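**Review: Brisavent two-arm towel station with the Trindade software, four weeks on the bench**

I've wanted a machine to fold my laundry since I was tall enough to reach the dryer, so I'm the softest possible audience for this thing. Keep that in mind. We had the Brisavent at the Grondwood workshop from late spring on, and I gave it the dullest chore I could think of, which was dish towels. Striped ones, straight out of the basket, one after another.
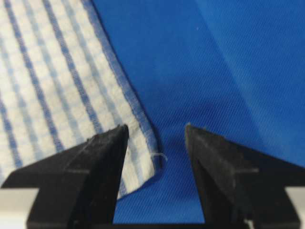
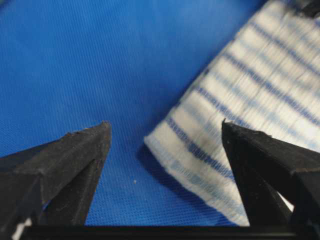 *Gripper view: black fingers, blue work cloth, blue-striped dish towel.*

First, the good stuff, and there is plenty! The arms are quiet enough that you can have the radio on at normal volume. Setup took me an afternoon with the printed guide, and most of that was clearing a bench deep enough. The software found the bench, asked me to wave a hand over each end, and was ready to go.

Then it folded a towel. In half, in half again, and a little pat at the end that I'm told is there to flatten the fold (I prefer to think it's pride). I made everybody in the building come and watch.

I ran 100 towels through it in the last week and kept score, with a plain rule: would I put this in a kitchen drawer without touching it? The result was 70 yes. Of the rest, 27 were folded but crooked, usually with one corner poking out, and the last three ended up as a lump that the arms gave up on. For a machine working with floppy cloth, I think that's terrific. Two years ago I tried an Oker unit on the same job and stopped counting before lunch.

Speed is the sore point. It averages 68 seconds a towel. I can do one in five or six while talking. If you picture it running while you're asleep the number matters less, but you still have to load the basket and take the stack away, and it stops and waits if the stack gets too tall.

Corners are where it earns its money or doesn't. Cloth has no fixed shape, so the arms have to find an edge, get a finger under it and lift one layer. With a flat towel it's lovely to watch. If the towel is already doubled over it will sometimes pinch two layers and carry on as if all is well. Edgars Jaunzems, who runs the finishing tables here and has folded more linen than anyone I know, spotted this on the first morning and started giving the towels a quick shake before they went in. That helped a lot, though of course a shake is half the work of folding.

A few smaller things:

- Stripes seem to suit it. Plain white towels gave it more trouble, especially under the skylight.
- Fitted sheets: no. I tried one. We had to hit the stop button.
- T-shirts are in the menu marked "early," and early is fair. Sleeves go wherever they like.
- Wipe the fingertips every day or two. Lint gets everywhere.
- The stop button is big and on the correct side. Thank you, whoever fought for that.

So can a machine do the chore yet? On a shop floor with one kind of towel, somebody nearby and no great hurry, I'd say yes, and I'd be happy to have it back. At home I'd wait. It needs a bench as long as my kitchen, and my own laundry basket is a mess of socks, sweatshirts and one enormous tablecloth.

The next Trindade update is due in July and is supposed to deal with the doubled layers. I've asked to keep the station long enough to run the same test again, same towels, same rule, and I'll add the new score at the bottom of this page.

Four stars out of five. It lost the one for speed.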